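Lesezeit: 4 Minuten

Betreff: Re: [Werkstattliste] Können die das inzwischen? Sortieren, Einräumen, Wäsche

Am 18. Mai 2024 schrieb jemand aus Brirov an die Liste:

> Hallo zusammen,
>
> bei uns im Betrieb kommt gerade wieder die Frage auf, ob man das
> Einräumen der Kleinteile nicht einem Roboter geben kann. Wir haben
> 17 verschiedene Profilabschnitte, die nach dem Sägen durcheinander in
> Kisten liegen und von Hand in die Fächer kommen. Das macht bei uns
> immer der, der gerade Zeit hat, also keiner gern.
>
> Der Vertreter von Trallent sagt, das sei heute Standard. Mein Schwager
> sagt, sein Saugroboter bleibt immer noch am Teppich hängen. Beides
> hilft mir nicht weiter. Hat jemand von euch so etwas im Einsatz, oder
> wenigstens mal länger zugesehen?
>
> Und nebenbei, weil es im Januar hier schon mal Thema war: Gibt es
> irgendwas für den Haushalt, das mehr kann als saugen und mähen?

Hallo,

ich antworte mal auf beides, zuerst auf die Werkstatt.

Wir haben uns bei Flimen im Januar mit der Frage beschäftigt und seitdem immer wieder probiert. Im Dauereinsatz haben wir nichts. Was ich schreibe, ist also die Erfahrung aus Versuchen, bitte so lesen.

"Standard" stimmt für einen bestimmten Fall: gleiche Teile, immer an derselben Stelle, immer in derselben Lage. Das läuft seit Jahrzehnten, dafür braucht man auch keine Kamera. Sobald die Teile lose in einer Kiste liegen, ist es eine andere Aufgabe. Der Arm muss wissen, wo das Teil liegt, wie es gedreht ist und ob er mit den Fingern überhaupt daneben kommt. Bei einem einzelnen Klotz mitten auf einer freien Fläche geht das heute gut. Schwierig wird es an der Wand und in der Ecke, und wenn zwei Teile aneinanderliegen. Da kommt der Finger nicht dazwischen, oder er schiebt das eine Teil weg, während er das andere greifen will.

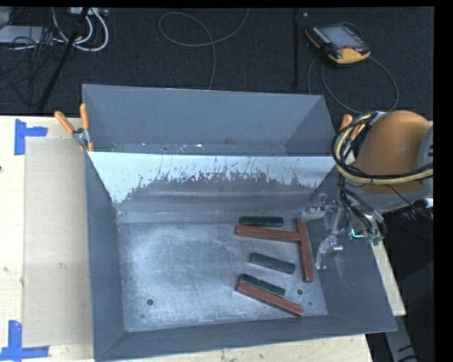
Bei Metallkisten kommt der Glanz dazu. Je nach Licht sieht der Boden an einer Stelle hell aus und an der nächsten fast schwarz, und eine einfache Bildauswertung hält dann schon mal einen Reflex für eine Kante. Matte, kräftig gefärbte Teile sind dankbar, blankes Aluminium ist es nicht. Deine Profilabschnitte sind vermutlich blank. Das würde ich als Erstes klären, bevor du über Greifer redest.

Zweitens die schrägen Wände. Teile rutschen daran herunter und bleiben unten an der Kante liegen, genau dort, wo man sie schlecht fassen kann. Ein Mensch kippt die Kiste kurz an oder schiebt das Teil mit dem Finger in die Mitte und merkt gar nicht, dass er das tut. Dem Arm muss man dieses Schieben eigens beibringen. Bei den gelernten Steuerungen, die man jetzt überall sieht, klappt es teilweise, wenn genug Beispiele davon in den Vorführungen waren. Waren keine dabei, fährt der Arm ein paarmal ins Leere und wiederholt dann denselben Fehler.

Zu den Zeiten: Für einen Griff mit Ablegen haben wir im Schnitt 11 Sekunden gebraucht, wenn alles gut ging. Von Hand geht das nebenbei beim Reden. Für eine Nachtschicht ohne Aufsicht wäre das Tempo egal, aber dann darf eben auch nichts hängen bleiben, und so weit waren wir nicht. Unser längster Lauf ohne Eingriff dauerte etwa 10 Minuten. Danach lag ein Teil quer auf der Trennwand und es ging nicht weiter.

Den Aufwand drumherum sollte man auch nicht unterschätzen. Die Kiste muss fest stehen. Wir haben anfangs nur Anschläge auf den Tisch geschraubt, das hat nicht gereicht, und nach jedem Verrutschen war die Einmessung hin. Die Leitungen am Arm brauchen Platz und bleiben sonst irgendwo hängen. Und jemand muss das Handbediengerät bedienen können, auch wenn der Kollege, der es eingerichtet hat, Urlaub hat.

Mein Rat für deinen Fall: Schau, ob du die Teile direkt an der Säge getrennt halten kannst. Eine Rutsche mit Weiche ist billiger als jeder Arm. Wenn das nicht geht, nimm die acht häufigsten Abschnitte und lass dir genau damit etwas vorführen, in deiner eigenen Kiste und bei deinem Hallenlicht. Trallent soll die Kiste mitnehmen und erst wiederkommen, wenn es läuft. Okabe hat uns das damals so angeboten. Am Ende haben sie von sich aus gesagt, dass sie es für unsere Teile nicht empfehlen. Das fand ich in Ordnung.

Zum Haushalt: Mir ist nichts bekannt, was ich mir hinstellen würde. Die Wäschevideos kenne ich auch. Meistens liegt da ein einzelnes T-Shirt glatt auf einem Tisch, und das Video ist beschleunigt. Ein Korb mit verdrehten Socken und einem Spannbettlaken ist eine andere Sache. Geschirr ausräumen halte ich für machbar, solange es immer dasselbe Geschirr ist und die Schublade schon offen steht. Aber dann räume ich es auch gleich selbst aus.

Falls du mit dem Anbieter einen Termin machst, schreib bitte hinterher, wie es war. Mich würde vor allem interessieren, was sie für die blanken Teile als Beleuchtung vorschlagen. Wir hatten es mit einem Ring am Handgelenk versucht und mit einer Flächenleuchte von oben, beides war nicht überzeugend.

Grüße aus der Werkstatt bei Flimen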